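3. Storage of plates and snacks at the table

3.1 Setting and materials

The household survey reported in Section 2 left open how people arrange the small number of things that stay within reach of the table between meals. Cupboards and drawers were covered in detail, but the tabletop itself was recorded only as "clear" or "in use." The present section looks at that surface and at the two kinds of object that most often remained on it: plates waiting to be put away, and packaged snacks.

The arrangement used throughout consists of a white rectangular table, a light wooden dish rack and an oval woven basket. The rack has upright pegs and holds plates on edge. We chose it over the closed wire type because the plates stay visible from the seated side, and a person can tell them apart without lifting any of them. The basket is brown wicker and takes snacks in their wrappers. It has no inner divisions.

Plates were selected by color. Participants in the Bikton interviews referred to their plates by color far more often than by size or purpose ("the yellow one," "the pale one"), and we kept to that habit in our own records. The full rack in Figure 1 carries a yellow plate at the back, a mint-green plate in the middle and a gray-white plate toward the front.
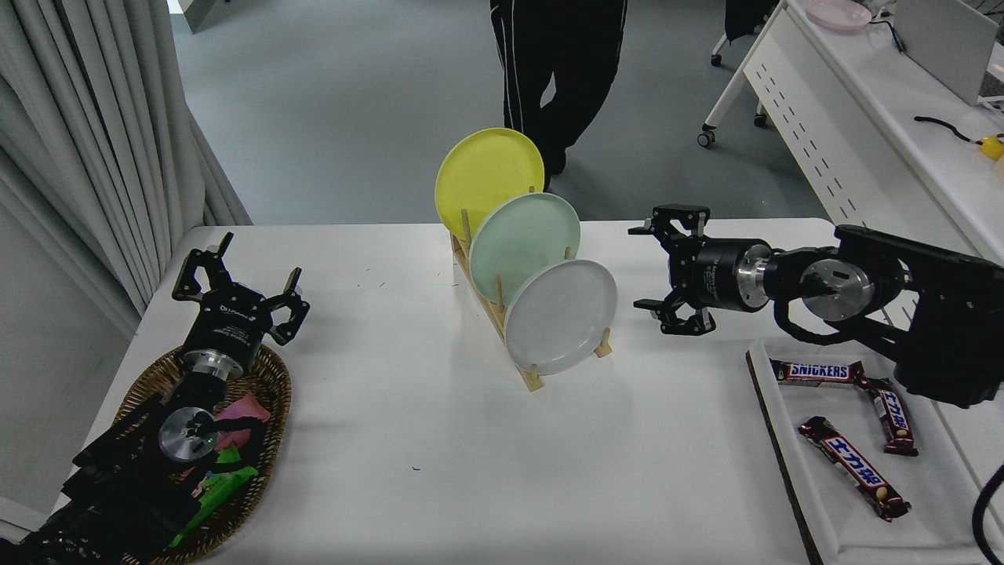 Figure 1. Dish rack with three plates, and snack basket, on the table.

Order in the rack matters more than it would in a stack. In a stack, the lowest plate cannot be taken without moving the ones above. In a rack each plate can in principle be reached directly, but most people still work from one end. Of the 2556 placements logged in the home diaries, 2121 put the plate in the free slot nearest the person's own seat. The remainder were spread over the other slots with no clear pattern — some households kept a fixed slot for each plate, and a few left a gap on purpose so that rims would not touch.

Two consequences follow for the use of the rack. First, the plate at the far end tends to stay where it is. Diary keepers in seven households wrote that the rear plate was washed mainly when guests came. Second, the near slots see most of the handling, and chips along the rim were reported there first. Giáp suggested turning the rack end for end once a month. The Pesar households tried this from October onward and mostly kept it up, although two of them forgot which way it had been facing.

3.2 Grip and clearance

A plate held upright is normally taken by the upper part of the rim. The lower edge sits between the pegs or slats and gives a natural pivot, so the plate can be tipped a little toward the person before it is lifted. Taking it by the side of the rim also works, but the plate then tends to swing, and with a close neighbor it will knock. We therefore recorded the place of contact as upper, upper side or side, viewed from the front of the plate. Figure 2 shows contact at the upper right of the rim of a white plate, with the yellow plate behind it. This was coded as upper side.

Clearance around the rack was set by the basket. When the basket was moved closer than 15 cm, people began to reach over it and shifted the snacks as they did so. Dobre's notes from the Goltero kitchen describe the same problem with a bread bin. Keeping the basket to one side, with the rack nearer the middle of the table, removed most of these cases. A tray may share the table as long as it stays near a corner; placed directly before the rack it takes up the room needed to set a plate down flat.
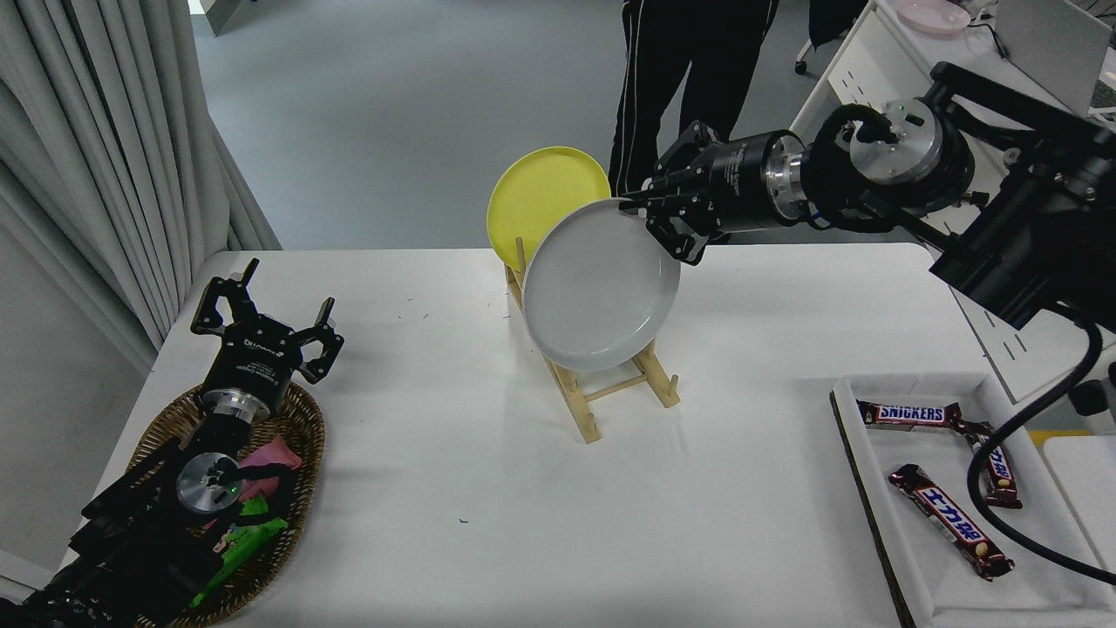
Figure 2. Contact at the upper right of the rim of the white plate.

3.3 Snacks and the open basket

Snacks were kept in their own packaging. The basket was never sorted by us, and participants were told to drop things in as they would at home. Small packages slid toward the wall of the basket and larger ones ended up across them. Bright wrappers were found quickly even when partly covered, and searching by hand was rare. The Đồng group used a deeper basket with a lid for the first round and asked to change it, as lids were left off after the first day in every home. All later rounds used the open form.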